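Clivside Residences Service Desk
Ticket 229: Low hot water pressure, kitchen fixtures, fourth floor
Category: Plumbing
Status: Resolved
Opened by: Janka Havlíček
Assigned to: Building Systems

Summary
The resident reports that hot water at the kitchen faucet drops to a thin stream shortly after the tap is opened. Cold water at the same faucet is normal. The bathroom sink and shower are not affected. The problem was first noticed in June, after the building's planned water shutoff.

Entry 1, 8:40 a.m.
Request received and logged. The resident was asked to remove the aerator from the faucet, rinse it, and run the hot side without it. The resident confirmed that grit was present in the screen and that cleaning it made no lasting difference.

Entry 2, 10:15 a.m.
Access granted. Static pressure at the kitchen branch measured within the normal range on both sides. Flow on the hot side fell off after 20 seconds. The stop valve under the sink was found fully open. The supply hose was disconnected and flushed into a bucket, and a small amount of dark sediment came out. The hose was reconnected and flow improved for a short time only.

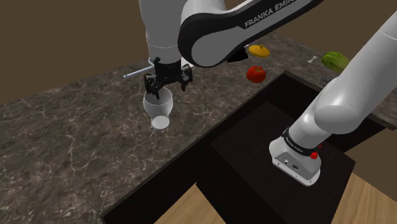 Zdislava Šindelář wrote at 11:05 a.m. that her kitchen, one floor below on the same riser, had shown the same loss of hot water since the shutoff, and asked whether a separate ticket was needed. She added that her dishwasher had twice stopped during the fill cycle. Her report was joined to this ticket and no second number was issued.

Entry 3, 1:30 p.m.
As two units on one riser were affected, the inspection was moved to the mechanical room. The Riletti mixing valve serving the kitchen riser was isolated and opened. The inlet strainer on the hot side was heavily clogged with scale. The check valve behind it was sticking partly closed under flow, in keeping with the pattern reported in both units.

Entry 4, 3:10 p.m.
Strainer cleaned and refitted. Check valve replaced from stock. Hot water to the riser was off for around 40 minutes, and notice was posted at the elevator beforehand. Both kitchens were then tested with the hot side fully open, and flow remained steady.

Resolution
Sediment released during the shutoff had collected at the mixing valve. The strainers on the remaining risers have been added to the next maintenance round. Residents who notice a similar drop should reply to this ticket and state which fixtures are affected.

Ticket closed at 4:45 p.m.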